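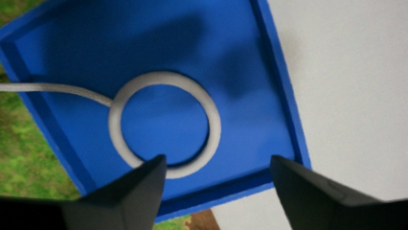
Mavis Pruitt wanted to know, before I'd even gotten my coat off last night, whether I had seen a real robot or just sat in front of a screen all afternoon, and the answer is that it was mostly the screen, Mavis, and I had a wonderful time! So this is going to be a thread, sorry in advance.

The Restix open day was September 22, 2019, and I signed up way back in January, when it was going to be held in a much smaller building. I'm glad they moved it. The parking at the old place was dreadful.

You get a badge and a paper cup of very decent tea, and then they split you into groups by the color of your sticker. Mine was led by Gopinath Devadiga, who is so patient. One boy asked him the same thing about batteries over and over and he answered it kindly every time.

Their simulator is called Atomon, and it's what I most wanted to see. It's a whole pretend workbench with a pretend arm. The job that afternoon was a pale ring in a blue tray, with a long thin piece running off it, and you look down past the two gripper fingers as if they were your own hands.

I got to drive! Razia Niazi showed me how to hold the controls and told me to go slower than I thought I needed to, and then slower than that. (I'm a fast knitter and a fast talker, so this was hard on me.)
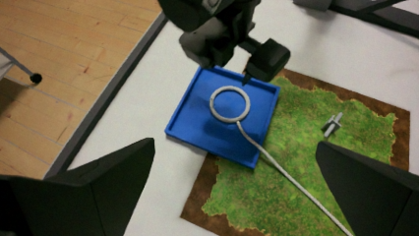

What got me was how much I minded where the fingers were. There's no real table to bump, and still I was holding my breath and leaning sideways in my chair like I do when somebody else is parking my car.

Gopinath told us the team has saved 1,238 practice runs of this one job so far, and they want to get to 3,000 before they try teaching the arm to do it alone. I asked if my turns counted. He said yes, even the clumsy ones, which I thought was generous.

I had 3 turns and dropped the ring on the first two. I'm not going to tell you about the third until I've seen Dong-hyun Shim in person, because he bet me a lunch on it and I want to watch his face.

There was a talk in the big room afterward, nearly 40 of us on folding chairs. Mohsin Swati explained why a thing can work beautifully on the computer and then go all wrong on a real bench. Friction, mostly, and the way light falls. I followed more of it than I expected to and took two pages of notes.

If you're thinking of going next time, eat first, bring your reading glasses, and ask for a turn early, as the line gets long once the talk lets out. I've got the sign-up address on a card somewhere in my purse and I'll add it here when I find it.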